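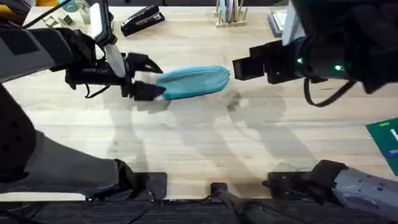 Posted by Iason Tzavaras
17 October 2026 - 5 comments

Quick one, bus in 5 minutes. So Ovmont finally has tickets on the phone. Downloaded it last night, took two tries, the first code never came. Second one did.

Good: no more queue at the Feltside kiosk. No more hunting for coins. You pick the stop, pay, get a square code, driver scans it. Done. Managed it half asleep.

Bad: the stop list. 400 stops and no search box!! You scroll. Mine is Panagiotou Street so I scroll a LOT. And the monthly pass isnt in there yet, single rides only. The lady at the Ostis depot said June, maybe. Paid 40 for the paper one again, grumbling.

Also the ticket starts running the second you buy it, not when you board. Found that out standing in the rain. So buy it late - when you can see teh bus.

Refunds? No idea. There's a form, I sent it, will post if they write back.

Ok bus is here.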